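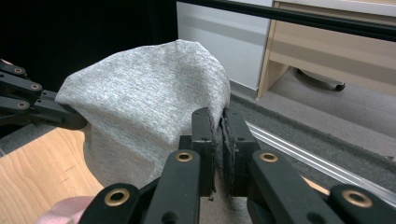 Uma das costureiras perguntou logo de entrada se a oficina de remendos de novembro ia mesmo caber na sala pequena, e o grupo respondeu quase em coro que não! A última teve 109 inscritos, um recorde lindo, e ficou gente no corredor.

Ata do grupo de costura e reparo Pladgate – novembro, início às 19h

Local: aprovado o salão do Centro Gamage, com 17 mesas.

Malhas: a sessão de camisetas volta, a pedidos (muitos pedidos!). Vamos ensinar bainha elástica, cerzido e troca de gola – esta última com moldes novos, que ficaram ótimos.

Máquinas: das emprestadas pela Elturum, 3 precisam de revisão. A overloque continua comendo linha. Orçamento a pedir antes da oficina.

Retalhos: a Zetesen ofereceu cerca de 181 quilos de sobras de algodão. Aceito por unanimidade e com aplausos. Falta achar onde guardar tudo isso.

Agulhas ponta bola: comprar mais, tamanhos 75 e 90.

Encerramento às 20h40, com bolo de fubá.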